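Zuvero Fixtures Support
Ticket 158: Faucet drips on counter side of basin, demo vanity
Product: Grullow square vanity with matte black faucet
Site: Peñalver hall, ground floor
Opened: April 25, 2020
Priority: Low
Status: Monitoring

Reported fault

After the handle is closed, water runs back along the underside of the spout and drops onto the counter behind the basin. The toothbrush and cup are kept on the same counter, so the brush ends up lying in a thin film of water. Reporter asks whether the spout or the sealant is at fault, and whether the cup can stay where it is.

Site details

Freestanding vanity, square top, black with a faint white vein. Rectangular white basin, faucet at the upper left edge of the basin as seen from the user's side. No wall behind the unit. Supply is a portable tank and a small pump, both under the top. Power comes from a strip on the floor.

Attachments
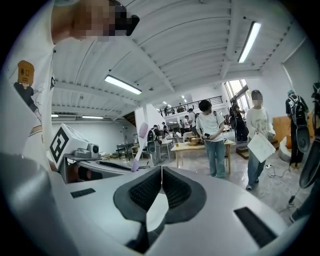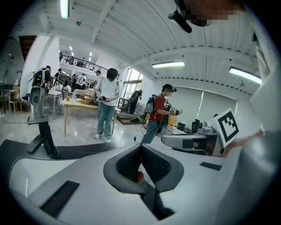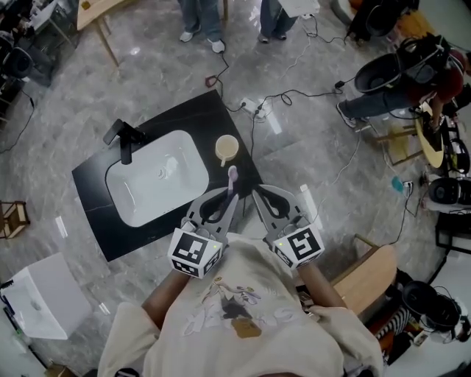 Reading time: 2 min

Notes on attachments

The third attachment shows the vanity from above. Cup with handle is to the right of the basin, near the top right of the counter, with the toothbrush lying just below it. Faucet is on the opposite side. The power strip is on the floor just past the vanity, with black cables running across the floor to it. The first attachment has the toothbrush with the pink grip, angled upward. The second covers the wider room and the tiled floor.

Step 1. Aerator

Unscrewed the aerator and found grit in the screen. Rinsed, refitted hand tight. Stream is now straight. Runback reduced but still present after shutoff.

Step 2. Level

Checked the top with a short level in both directions. Low toward the back left corner. Packed that foot with 2 plastic shims and rechecked. Water on the counter no longer travels toward the faucet base.

Step 3. Pump pressure

Pump was at the factory setting. Turned the regulator down one step. Flow is still enough to rinse a brush. Drip after shutoff stopped on the first try, came back on the fourth.

Step 4. Cartridge

Pulled the handle and cartridge. Lower O-ring had a flat spot. Replaced from the Zikness seal kit (bag 17 in the parts drawer) and greased lightly. Opened and closed the handle repeatedly -- no drip, no runback.

Step 5. Sealant

Bead around the basin is intact. Left alone.

Reply to reporter

Cup can stay on the right. Store the toothbrush upright in the cup when the counter is not in use, bristles up, and wipe the top after each session. Do not use a scouring pad on the black finish. Please also move the power strip farther from the vanity. It is not related to the fault, but it should not sit within splash range.

Outstanding

Spare O-ring on order, same size. The seal fitted in December was from the same batch as the failed one, so the second demo unit should be checked when it is next drained. Ticket stays open until then.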